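3.2 What ends up on the table

I started this part of the study because of my own mugs, I'll admit it! At home they drift. One gets left by the plant, two more join it, and by evening there's a little crowd. We kept the Jorholm table just as cluttered (plant included), so the patterned mugs and the plain ones had to share the space.

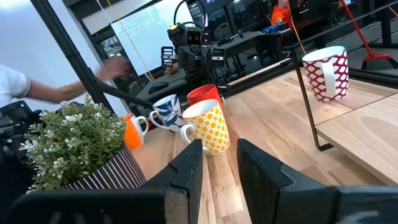 R. Ceketti
Research Fellow, Kallance Household Studies

What I love about a cluster like this is how the handles point every which way. You can't grab one mug without thinking about its neighbor, and a bushy plant makes it worse. I logged 16 layouts at Jorholm, and the tight groups were the ones I kept going back to.

Cloths came up a lot too. People in my December diaries rarely wrote "mugs" without writing "cloth" somewhere nearby, so I treat the two as one chore.
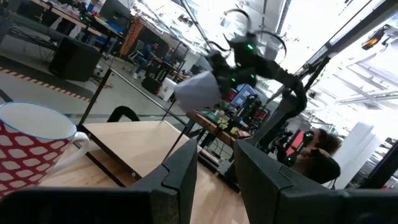
Figure 2. Pale cloth held up over the table area, with a red patterned mug at left.

Then there's the rack, my favorite bit. It's black metal on a wooden base, with the mugs in 2 rows, and a gap in the front row really draws the eye – it bugs me until it's filled.
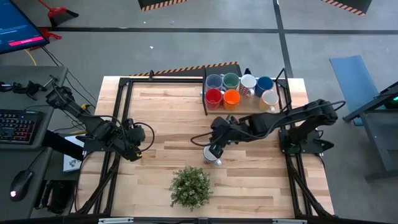 3.3 Storage and order

I didn't ask for any color order on the rack. Orange can sit by red, cream can take the end, and I'm happy either way.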